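Hi, I'm Maxence Pons, and I run Plaltach, a tiny cooking school for people who think they can't cook. You can! I was one of you until I was 20 and living on toast, so I know what I'm talking about.

I teach weeknight food. Soups, beans, eggs, roast chicken, fried chicken when we're feeling brave, and a whole lot of rice. If you came looking for foam and tweezers, I'm the wrong guy (but stay for the soup).
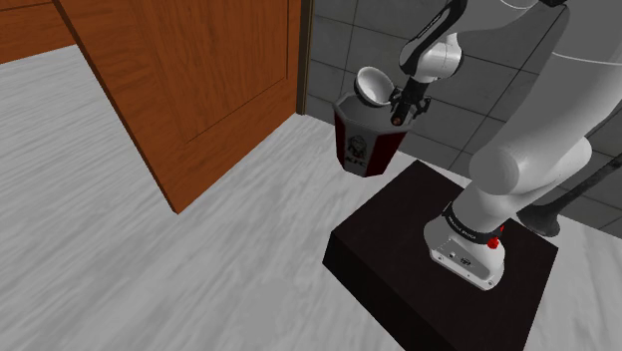
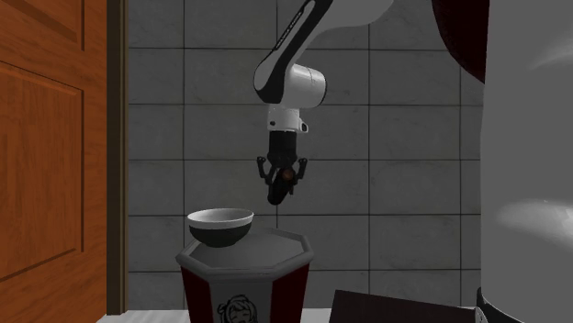

*Bucket and bowl in the first one, wood door and grey tile in the second.*

## How I got into this

My first real kitchen job was at a lunch place called Wonach, where I was hired to wash dishes and ended up on the line the week the other cook moved away. I burned a lot of onions. The owner had a rule that whoever burned the onions had to eat them on rice for staff meal, and let me tell you, you learn to turn the heat down pretty fast that way.

I stayed there 11 years, which still surprises me when I say it out loud. By the end I was training every new person who came in, and I noticed I liked that part a lot more than the lunch rush. Showing somebody how to hold a knife and then seeing their shoulders drop a little because they're not scared of it anymore – I love that. So I quit, took a long nap, and started Plaltach.

The name doesn't mean anything, by the way. It's the noise my first batch of dough made when it slid off the counter.

## What the classes are like

We cook, then we sit down and eat what we cooked. Class is two hours and you'll be on your feet for most of it, so wear shoes you like. I don't hand out recipes until the end. I know that drives some folks up the wall (sorry!), but if you've got a sheet of paper in front of you, you'll read the paper and forget to look in the pan.

There are two courses right now:

- **Katene** is the beginner course. Knife basics, salt, heat, eggs, one good soup, one good pot of beans. You don't need to know a thing before you start.
- **Trunari** is for people who've done Katene or already cook a fair bit at home. We get into braises, bread, sauces, and breaking down a whole chicken, plus a fried chicken night that always runs late and gets pretty loud.

You can take either one whenever there's room. I don't give grades or certificates, though I did once draw a gold star on a guy's takeout box after he finally flipped an omelet, and he asked me to sign it.

## Stuff people ask me

Can you bring your own knife? Sure, and bring it dull, we'll sharpen it together before class.

Can you come if you don't eat meat? Yes, just tell me when you sign up and I'll plan your dishes around it. Same goes for allergies, but please do write those down on the form as well as telling me, my memory for that stuff before coffee is terrible.

Kids are welcome in Katene if a grown-up is cooking with them. Teenagers can come on their own, and they're usually better at following directions than the rest of us.

I close up for all of December to go see my mother, who still salts my food behind my back. If you write to me then, I'll get back to you when I'm home and have unpacked. The rest of the year I try to answer the same evening, usually with something simmering next to me, so forgive the typos.

Come cook with me!

Maxence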